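House rules for liquids near a humanoid – what do you all use?
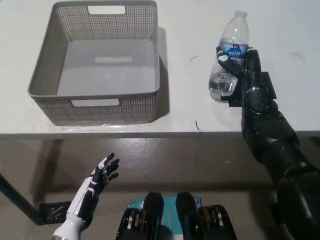 We're a small group recording teleoperated pick-and-place demos, and I want to write down proper rules before the next batch starts in July. Right now it's all word of mouth. Our task list has plenty of household objects, water bottles included, and I'd love to keep real water in them so the weight shifts the way it does in a kitchen. Does anyone have a written standard for this? How full, cap on or off, who stands where? Also, do you throw out episodes where the grasp is ugly but the item ends up in the basket? We're aiming for 1000 episodes, so I'd like to get this right early!
Posted by Clateck, 19 February 2022

Morner
Great topic, and good on you for asking before you have a pile of episodes you can't compare! We went through all this last year. What's on our wall now:

Caps on and screwed tight, checked by hand before every session.
300 ml at most in any bottle, and we mark the level with tape on the far side so refills match.
No cartons, spare parts or power strips on the floor inside the arm's reach. We broke this one constantly until we painted a line.
2 people for any session with liquid – one on the controls, one with a hand on the stop button and doing nothing else. No phone, no note taking.
Wipe the tabletop between sets. Hairs and crumbs show up in the recordings and you'll be annoyed later.

For ugly grasps, keep them but tag them. We have "clean", "recovered" and "failed", and the operator picks the tag right away, while it's fresh. Recovered ones have been some of our most useful data, especially where the fingers land too low and the operator regrips. Write down what each tag means, with a couple of clips to go with it, or every operator will have a private definition by the second week.

If the robot can walk, do the risk assessment for the whole machine and not only the arms. ISO 12100 is a good starting point for the method. It's dry reading but I really enjoyed how much it cleared up for us.

Kragh
just use sand

Florkis
Sand is fine for weight but it doesn't slosh, so it depends what you're after. I'd add one thing to Morner's list, which is excellent by the way: decide what the idle hand does. We have a set rest pose for it, and the operator returns to that pose before the other arm starts a reach. Our episodes got so much more consistent! We also log the fill level with each episode, and it takes two seconds.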